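4 Room Work at Brundby After the Introduction of Partial Automation

Figure 4. Bed work at the sheet stage. The cover is rolled back from the patterned sheet, and the hand-held gripper is open with nothing between its fingertips.

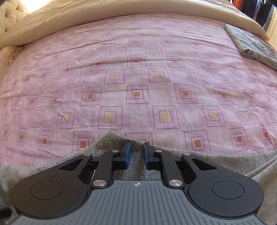 4.1 Setting and roles

The Brundby guest house is operated by Idatau and receives mostly weekly guests. Room work was done entirely by hand until the spring before our study. Two systems were then introduced in quick succession. The first, Kubo, is a planning program that assigns rooms to attendants and changes the order during the day as guests check out. The second, Bukitz, is a wheeled carrier that brings clean linen from the laundry to each corridor and takes used linen back. Neither system touches a bed. A third effort, the one most relevant to this section, concerns the bed itself. Attendants carry out parts of the bed work with hand-held grippers of the kind visible in Figure 4, and the recordings are used to train a manipulation policy for a later fixed or mobile arm.

Nine attendants took part. All had made beds by hand at Brundby before the grippers came in, and all kept making some beds by hand throughout. The floor supervisor, Khrystyna-Mariia Hrynyshyn, set the daily balance between the two ways of working and kept a written log, which we use below alongside the recordings and our interviews. In total, 1,352 episodes were recorded. An episode starts when the attendant picks up the grippers at the bedside and ends when they are put down, whether or not the bed is finished.

4.2 How the task was divided

Before recording began, the attendants and the research team agreed on a list of bed stages: clearing, pulling back the cover, straightening the sheet, replacing the cover, and placing pillows. Clearing and pillows stayed manual. The sheet stage was expected to be the simplest of the rest and was scheduled first. It proved the hardest to describe in a form that a policy could be trained on.

Part of the difficulty lies in deciding when the stage is over. In manual work an attendant smooths a sheet with the flat of the hand and judges it by touch as much as by sight. The gripper gives her neither the palm nor the fingertips, and the judgment moves to the eye. On a sheet with a regular print the eye has something to work with. The sheet in Figure 4 has rows of dotted concentric squares with orange and yellow centers in alternating rows, and a crease or pucker is readable as a break or bend in a row. Long horizontal creases cross the upper half of the sheet, while finer ripples gather at the left and right sides. Attendants reported that on plain linen they had to lower their heads and look along the surface for the same information, which slowed them and which several disliked.

The print has a cost for the policy. Rows that recede toward the far side of the bed appear smaller and fainter, and the motifs there are easily confused with one another. A model that tracks local texture will tend to match a motif to its neighbor. We did not ask Idatau to change its linen. The linen was bought for guests, and a policy that works only on plain cloth would have moved the problem to the purchasing office.

4.3 Changes in pace and sequence

Attendants at Brundby traditionally worked around a bed in a loop that each had settled on for herself. Some began at the head and some at the foot. The loop carried a good deal of incidental work with it: checking the bedside for lost items, listening for a dripping tap, noticing a stain on the headboard. With the grippers in hand the loop was broken up. An attendant stayed on one side of the bed until the near half was done and then crossed over, and the incidental checks had to be made separately or were left out.

The log shows this clearly. In the first weeks the supervisor noted rooms that had been reported as ready and then returned to for an item missed on the floor or under a pillow. She responded by adding a walk-through with empty hands before the grippers were picked up. The walk-through was kept for the rest of the study. It is not represented in Kubo, which continued to allot the room time that had been entered before the change. The attendants therefore ran behind the plan by midday on most days, and the plan recorded this as slow work.

We consider this mismatch the most consequential finding of the section. The time estimates in Kubo were correct for the old task. No one was assigned to revise them when the task changed, and the people who bore the result had no access to the screen on which the estimates were set. The supervisor eventually obtained edit rights and entered a separate value for gripper rooms. Complaints about the plan fell off in her log after that, though they did not stop.

4.4 Physical load

The expected benefit of automation in room work is relief for the back and shoulders. During the recording phase the effect went partly the other way. A gripper adds weight at the end of the arm and extends the reach, so an attendant can touch the middle of a wide bed with less bending but holds a greater load while doing it. Attendants with longer arms tended to prefer the grippers for the far side of the sheet. Shorter attendants preferred them near the edge, and changed to bare hands for anything beyond the midline.

Grip strain was mentioned more often than back strain. Thin cloth on a flat surface gives the fingertips little to close on. The usual technique is to push lightly forward until a small ridge rises and then pinch the ridge, and the push has to be repeated when the ridge slides out. Thick covers are easier to pinch but heavier to hold once lifted. After discussion with the attendants, the daily recording period was shortened and split, with manual rooms in between. Hrynyshyn allocated the split herself and did not use a fixed rota. She preferred to place manual rooms directly after large beds.

Bukitz had a more ordinary effect. Attendants no longer pushed loaded linen carts along the corridors, and all of them named this as an improvement. The carrier also removed the trips to the laundry during which attendants from different floors had met and exchanged information about guests, repairs, and late checkouts. Some of this exchange moved to phones. The part that concerned repairs was slower to recover, and a note sheet was later taped inside the linen room door on each floor.

4.5 Skill and ownership of the demonstrations

Attendants differed in how they regarded the recordings. One group treated them as a technical chore attached to the real work. Another treated them as instruction, and took care over episodes in a way that showed in the data: slower approaches, fewer abandoned pinches, and a final pass over the cloth that the protocol did not require. We had planned to remove the final pass in preprocessing as redundant. It was retained after two attendants explained that it catches ripples pushed outward to the sides by earlier strokes. Policies trained with the pass included left a flatter surface at the edges of the sheet in our bench trials.

Of the recorded episodes, more than 300 were marked by the attendants themselves as unsuitable for training. The marking was voluntary. The reasons given were mostly practical, such as a guest entering the room or a cover slipping to the floor, but a number of episodes were marked simply as poor work. Our own reviewers would have accepted many of these. We followed the attendants' marks throughout, on the ground that they had a better sense of what a finished bed should look like in that house.

The question of who is credited for this material remains open. The agreement between Idatau and the research team covers paid time for recording and the right to withdraw episodes. It says nothing about later use of the policy at other sites, where it would stand in for attendants who had no part in the study. Several participants raised the point in interviews. Idatau has agreed to take it up before any arm is installed, and the outcome will be reported separately.

4.6 Limits

The study covers a single house with one type of guest and a stable staff. Attendants knew that the recordings were reviewed, and those who took extra care may have done so for that reason. Sunday, when most guests change over, was excluded from recording at the request of the supervisor, so the busiest conditions are absent from the data. Her log for that day describes all rooms being made by hand, with Bukitz running and Kubo consulted only in the morning. How a bed-making arm would fit into such a day cannot be judged from the present material.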